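# Comparing finger pads on a hand-held gripper: kitchen table tips

December 28, 2019

Saturday at last, the leftovers are nearly gone and I've finally got the kitchen table back, so I've been doing what I've wanted to do all month – a proper side-by-side of gripper pads using nothing fancier than the cutlery drawer! A few of you wrote in after the workshop post asking which fingers to buy and how to test them at home without a bench, and I promised I'd write up my notes once I'd had a decent go.

The two sets I've been swapping between are the Rätsep soft pads and the Etaditz ones, which are firmer and have a deeper texture. Both go on the same hand-held frame. I paid 22 for the Rätsep pair and a bit more for the Etaditz, and if you only want one set to start with I'd say get the cheaper ones and spend the difference on a decent screwdriver.

## Pick things that are awkward

Mugs and sponges tell you very little. Every pad I've ever tried will pick up a sponge! Chopsticks are what you want. They're thin, they roll, they taper, and when they're lying in a bundle you have to part one from its neighbours before you can lift it. Plain wooden ones and carved ones behave quite differently too. The Rätsep pads were lovely on plain wood and kept creeping on the carving, and the Etaditz pads were the other way about.

Add a plastic spoon and a plastic fork while you're at it. Plastic cutlery is so light that you nudge it along the table long before you've closed on it, and that shows up a heavy hand straight away (mine, mostly).

## Put a cloth down

On bare wood the fingertips skid and you end up chasing the chopstick towards the far edge. A tablecloth gives you a tiny bit of sink, so the tips can get underneath. Don't iron it flat, either. I did one whole run on a pressed cloth and one on a creased cloth, and the creased one was harder and much more like real life. If yours slides about, clip it under the table at the corners.

Patterned cloths are fine if you're working by eye. If you're also trying out cameras, do a few runs on a plain one as well, so you know whether it's the pattern or the pads giving you grief.

## Keep the layout the same

I put the holder at the far end and lay everything parallel in front of it, handles towards me. Then I do the left bundle, the spoon, the right bundle and the fork, always in that order. It sounds fussy but the first time I tried this I scattered everything anyhow and couldn't compare a single run with the next.

Getting a chopstick into an upright holder is a two-part job, by the way. Grip it near the thick end, lift, then tip your wrist before you move forward. If you go forward first you'll knock the holder over. Drop a few dried beans in the bottom if it keeps toppling, and take them out before you put it back by the sink!

## Looking after the pads

- Wipe them with a damp cloth and let them dry before the next go. Flour is the worst thing for them.
- Nip up the screws between sets. Mine had worked a quarter turn loose after an afternoon and I'd been blaming the pads.
- Swap left and right now and then so they wear evenly.
- Don't leave them clamped shut overnight. The soft ones take a dent.

The Etaditz leaflet says 4,000 grips before you need new pads. I've logged 358 on mine so far and they look fresh. The Rätsep pair has done 300 and has gone a bit shiny on one edge, though it still holds a spoon perfectly well.

## Controllers, briefly

I've only borrowed the Virnondale controller for a weekend, so take this with a pinch of salt. It closes more smoothly than my old trigger and has a half-speed setting that's a joy with anything thin. The lead is far too short for a kitchen, though, and you'll want an extension if your sockets are behind the cooker like mine.

I still need to try both sets of pads on teaspoons, and on the one carved chopstick that beats me every time. If you've got a favourite awkward thing from your own drawer, put it in the comments and I'll add it to the next round.
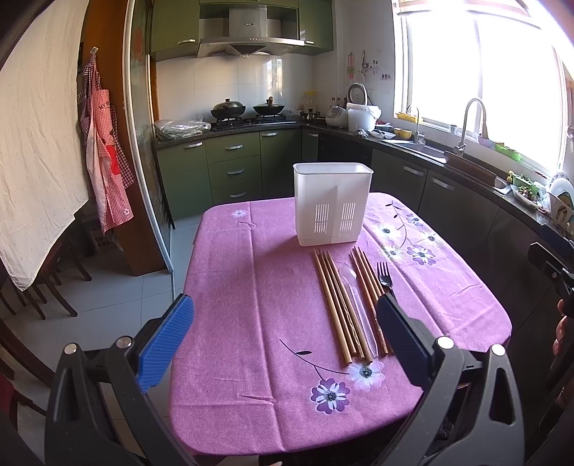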